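I bought these cups in March, mostly out of irritation. We'd been getting through a sleeve of disposables every time my sister's kids came over, and half of them ended up on the porch rail with an inch of soda in the bottom and a name on the side that no one could read. So when I saw the Ortuño plastic tumblers I grabbed the green, pink and blue and figured that if they were junk, I'd at least have something to rinse paint brushes in.

They are not going anywhere near my paint brushes! We use them constantly. The shape is about as basic as it gets, wider at the top than at the bottom, with a little rolled lip. I'd been worried about that lip (I had a set once with a rim so sharp it felt like drinking out of a yogurt pot) but it's smooth all the way around and the kids have never complained. No handle, no pattern, no cartoon animals. My nephew asked for a cartoon animal. He got the green one.

The color thing is the best part, by the way. Everyone picks a color when they come in the door and that's their cup until they go home. I've had 2 arguments over pink and that's it.

As for drinks, they've had milk, lemonade, a truly awful smoothie and an awful lot of cola. Cola is my test for any plastic cup, because the Trivon ones I had before held on to the smell for days. With these I rinse and it's gone. Same with the dishwasher, top rack only in my house - I've run them through something like every other day and the color still looks the way it did when I opened the box. 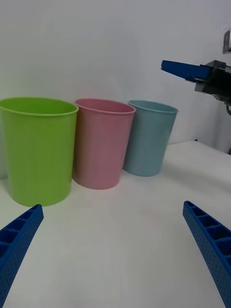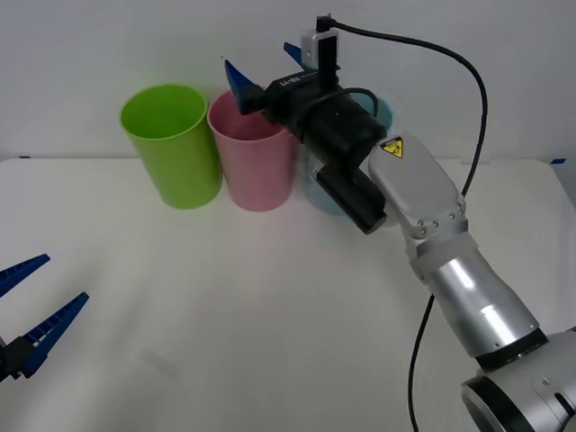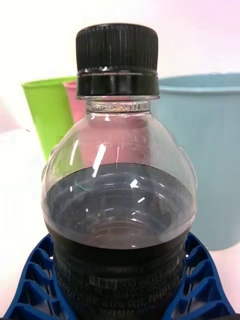
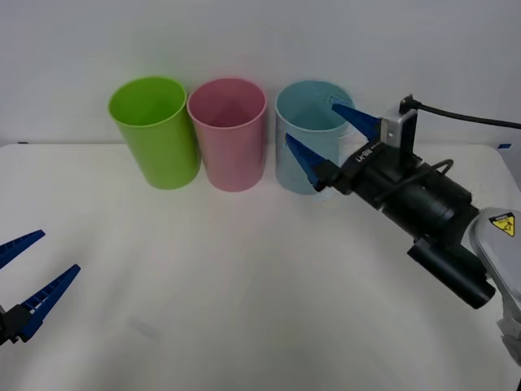

The green, pink and blue cups, and what looks like cola in the third picture.

Now the gripes. They're light, and a light cup with not much in it will go over if an elbow so much as brushes it. Fill it halfway and it's fine, but a small kid with two sips left is a spill waiting to happen. I keep ours at the back of the table near the wall when they're empty and that helps a bit.

They also stick together when you stack them. Not every time, but put them away even slightly damp and you'll be standing there twisting the blue one out of the pink one like you're opening a jar of pickles. My fix is to let them stand side by side until they're bone dry, and only then stack. My other fix is to hand them to my neighbor Aldo Zanetti, who has hands like oven mitts.

And I wish you could buy single colors. I'd love a second green, and as far as I can see the only way to get one is to buy the whole set over again. The Drargate cups my mom has come loose, any color you like, but they're thicker and a bit clunky and I don't enjoy drinking from them half as much.

Would I give them to guests who aren't 5 years old? Sure, outside. I had iced coffee in the blue one all summer and didn't feel silly about it. For a proper dinner I'd still get the glasses out.

Four stars from me, and I'd go up to five if they fixed the stacking. If anyone has the lids that are meant to fit these, let me know whether they leak. I've been going back and forth on ordering some.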